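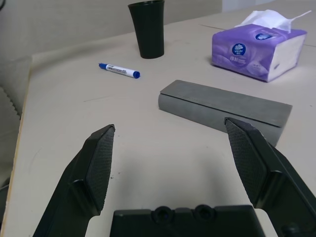 Wednesday: Histcombe and the coast path

The party left Banmont by the early coach and reached Histcombe a little before ten. The driver set us down at the top of the village, as the lower road is closed to large vehicles during the season, and the walk to the harbour took longer than the itinerary allows. Members with heavy bags were obliged to carry them down the steps by the chapel. It is recommended that the next party send luggage ahead by the hotel van, which must be requested the evening before.

Rooms were not ready on arrival. The hotel offered coffee in the garden room and the delay was accepted without complaint. Bags were left in the porch and the group set out again at half past ten for the western section of the coast path.

The path is well kept as far as the second headland. Beyond it the surface is loose, and two members chose to turn back at the stile and spend the morning in the village. The remainder continued to the lookout, a distance of around four miles, and were rewarded with a clear view across the bay to the islands. Seals were heard but not seen. The wind was strong on the open ground and hats were put away early.

Lunch was taken at the Medrano, on the quay. The fish soup was very good and the bread was fresh. Service was slow once the ferry had come in, and parties of more than six should reserve. The bill was settled from the common fund, with drinks paid for separately as agreed at Banmont.

The afternoon boat was run by Canex from the inner harbour. Tickets are sold at the hut beside the slipway and not, as our printed notes state, at the harbour office. The notes should be corrected. The crossing lasts 60 minutes in each direction, with a stop at the larger island that is long enough for the lighthouse or the beach but will not allow both. Most of the party chose the lighthouse. The stairs are narrow and visitors are admitted in small groups, so that those at the back of the queue had only a short time in the lamp room. The keeper's garden, behind the wall on the sheltered side, was full of thrift and sea kale and could be entered without a ticket.

The return crossing was rough. Three members were unwell and went directly to their rooms. The commentary given on board was largely inaudible over the engine and the forward seats were wet throughout. In future the stern seats are to be preferred, even if this means arriving early to board.

Dinner was served at 8 in the small dining room. The menu was limited but the lamb was well cooked, and the hotel had taken proper note of the dietary requests sent in advance. There was some discussion at table of whether the second night at Histcombe is justified. The general view was in favour — the village is quiet once the day visitors have gone, and the evening light on the harbour wall was much admired.

Rooms at the front face the water and are noisy when the boats go out, which on this occasion was shortly after 4 in the morning according to the notice in the hall. Rooms at the back look on to the hillside. Breakfast is from seven. The coach leaves from the chapel at nine, and walking shoes should be kept to hand for the gorge.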